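Come and drive our two-armed robot (and tell us which fingertips you hate)

Participants wanted for a gripper comparison at Grarkside, sessions through May

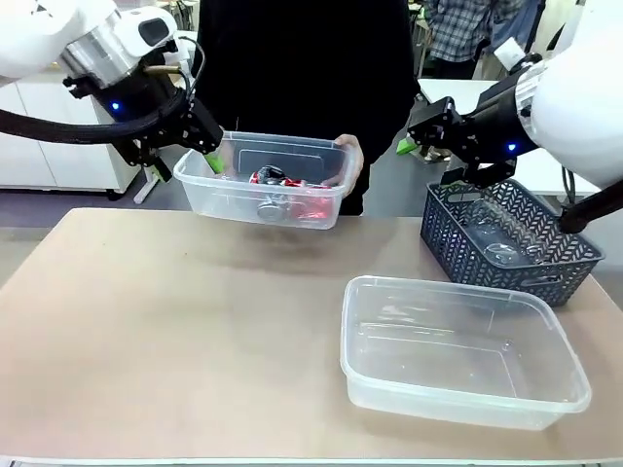
I'm Soledad, I look after the handling trials at Grarkside, and I need 20 people who have never driven a robot before. If you can sort your own recycling at home you're already qualified, because that's more or less the job: cans in one tub, plastic bottles in another, and a fair bit of passing containers back and forth between the robot and whoever is standing at the table with it.

What we want to find out is which fingertips people get on with. We've been using the lime-green pads for months and I'm very fond of them, but Gebhard Reisinger (he builds our grippers, and he'll be in the room, so be kind) has made two more sets with a different shape and a softer face. That gives us 3 to compare. Same arms, same table, same tubs. The handover is the bit I'm most curious about! Taking hold of a thin plastic rim while a person has the other side of it is a funny sort of task, and those of us who do it every day have stopped noticing what's awkward. You'll notice straight away.

What happens when you come

You'll be with us for one afternoon, starting at 1.30 and finishing by 5. Zhuoran Yin will show you the controllers and then you get 15 minutes to muck about with no one writing anything down. After that it's four short rounds with a tea break in the middle. In three of them you drive, one round for each set of pads, and in the last you swap over and stand at the table, holding the containers while Zhuoran drives. At the end of each round there's a one-page form and a chat with me. Please moan freely on the form. "It felt horrid and I don't know why" is a perfectly good answer and I've had worse from engineers.

We record the sessions from a camera fixed by the table. It mostly gets hands and middles, but if you'd like not to be recorded at all, let me know when you write and we'll put you on the list for a session without it.

Who we're after

Anyone over 18 who can stand for a quarter of an hour at a stretch (there's a stool for the driving rounds). Left-handers very welcome, we never get enough. Gamers are fine, people who've never touched a game controller are better. If you work for a firm that makes robot arms or grippers I'm afraid I can't take you this time, and that includes our friends at Ravura.

Sleeves that push up, please, and no dangly bracelets or lanyards near the arms. Long hair tied back.

What you get

A shopping voucher, your bus or train fare back, and lunch beforehand if you can get here for 12.45. We're at the Lesbridge end of the industrial estate, second building past the tyre place. There's step-free access and parking round the back.

To put your name down, write to Araceli Figueroa at the Grarkside front desk with the afternoons you can do and which hand you write with. She'll send you the consent form to read before you commit to anything. If you've asked already and heard nothing, do nudge her, we had some trouble with the inbox last month.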